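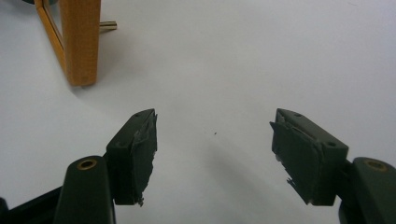
White tabletop, with a bit of light wood in the corner

I sold the big desk in January and replaced it with a smaller one, and I said I would write up how that went.

The old desk came from the Onby office clearance, back when I still thought I would run a business out of the spare room. It was 246 centimeters long. It took up the whole wall under the window and part of the doorway, so the door only opened far enough to walk through sideways. I lived with that for six years. Most of the surface held mail, two printers and a box of cables I had moved from the last apartment without opening.

I listed it for $700 and got three messages in the first week. One person wanted to know if I would saw it in half. One asked for more photos and then stopped answering. The third was Aurelio Herrero, who has a picture framing shop on the Grimton road and needed a long cutting bench. He offered $550 and I took it. He came at seven in the morning with his brother-in-law and a van, and they had it out of the house in twenty minutes, mostly because he thought of taking the door off its hinges. I had been planning to take the legs off the desk, and two of those bolts had been painted over.

Once the desk was gone I could see what was under it. The carpet had gone a different color. There were four dents that I tried to raise with a damp cloth and an iron. Two came up, the other two are still there.

The new one is 117 centimeters wide and I bought it secondhand in Pukley. I measured the wall twice before I went. I did not measure the stairs, but it fit. It has one drawer, and that has turned out to be enough for pens, stamps, the stapler and the passports. The printers were a bigger problem. I kept the one that works and took the other to the recycling center along with the cables, except for two I recognized.

The paper took longest. I went through it over four evenings and kept a tally, mostly to make myself keep going. It came to 1,017 sheets, counting envelopes. I kept the tax records, the house papers and my grandmother's letters, and shredded nearly everything else. My shredder takes five sheets at a time and then wants a rest, so Cherry Mae Castillo from next door lent me hers. It is much louder but it doesn't stop.

I do miss the space when I have to wrap something or spread out a map. I use the kitchen table for that now - it means clearing up before dinner. On the other hand, the door opens all the way, and I have put a chair by the window where the end of the old desk used to be. I read there in the mornings.

Next is the hall closet. There is a box in there marked Palamarchuk, and I don't remember whether it is something I borrowed or something I was supposed to mail. If you know, please email me.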